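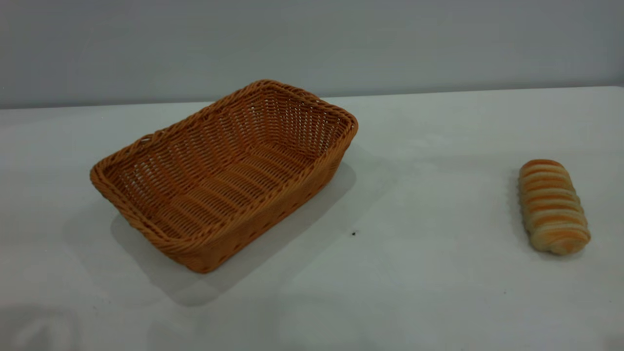
Grutonano

Main page Contents Categories Recent changes Help

Search this encyclopedia Go

Grutonano is a tabletop robot kit for picking up and placing light, irregular objects, mainly food. It is made by Zoswood, a small equipment maker based in Virkamthorpe, and is sold to bakeries, catering schools and teaching labs. The kit includes a six-joint arm, a two-finger gripper with soft pads, a fixed camera on a stand, and control software called Phí. It is sold as a complete set, and the arm is not offered separately.

History

Zoswood began as a repair shop for dough dividers and bread slicers. Work on the kit started after Tania Wanigasekara joined the company as an engineer and proposed a low-cost arm for packing baked goods into baskets and trays. The first version used a suction cup, which sealed well on flat crackers but lost its grip on rolls with ridged or flaky crusts. It was dropped before sales began, and the two-finger gripper took its place.

The kit went on sale in February of the following year. A second version, with a stiffer camera stand and a quieter power supply, replaced it and is the one still sold. Owners of the first version can buy the new stand but not the new power supply, which uses a different connector.

Design

The arm bolts to the edge of a table or to a steel plate. It can lift loads of up to 1,214 grams, including the weight of the gripper. The finger pads are food-grade silicone and come off without tools for washing. Grip force is set in the software on a scale from 1 to 100. Most soft rolls are handled at the lower end of the scale, and the manual gives a starting value for each of several kinds of bread.

The camera does not move with the arm. It is set beside or above the table and must be calibrated again if the stand is bumped. Zoswood recommends a plain, matte table covering and a plain wall or screen behind the work area. Shiny surfaces and patterned cloths lower the rate at which Phí finds objects correctly. Strong shadows can also cause trouble, especially under a container, where the software may read the dark area as part of the base.

Phí software

Phí runs on an ordinary laptop and learns tasks from demonstrations. The user guides the arm by hand or with a small controller, and the software records the motion along with the camera view. A new task usually begins with the object and its container set well apart on the table, such as a bread roll at one side and an empty wicker basket at the other. Both are moved to new positions between recordings so that the arm does not simply learn one fixed path.

The software ships with a starter set of 3,192 recorded demonstrations. Of these, 1,672 involve bread and pastries, and the rest cover fruit, wrapped snacks and paper cups. Users can add their own recordings to the set or train on their own recordings alone. Recordings made with the first version of the kit can be imported, but the camera position has to be entered by hand.

Woven baskets have a section of their own in the manual. The rim is often raised and uneven, and the gaps in the weave can be mistaken for small objects. Phí has a setting named "open weave" that ignores marks below a chosen size inside a container. The same setting can be applied to the tabletop, where crumbs would otherwise be listed as items to pick up.

Sales and support

The kit is sold directly by Zoswood with one year of support. Replacement pads, cables and camera mounts are stocked in Virkamthorpe. A rental plan is open to schools, with a minimum term of three months. Training for new owners is given by video call and takes half a day.

Reception

Joyce Mohamedi, who reviewed the kit for a catering trade newsletter, found the setup clear and the gripper gentle enough for glazed pastries. She considered the arm too slow for a busy shop counter and better suited to teaching and to short packing runs. She also noted that the camera stand takes up more table space than the arm does. Zoswood has since offered a wall mount as an optional part.

See also

Robot gripper
Learning from demonstration
Food packaging

This page was last updated in February.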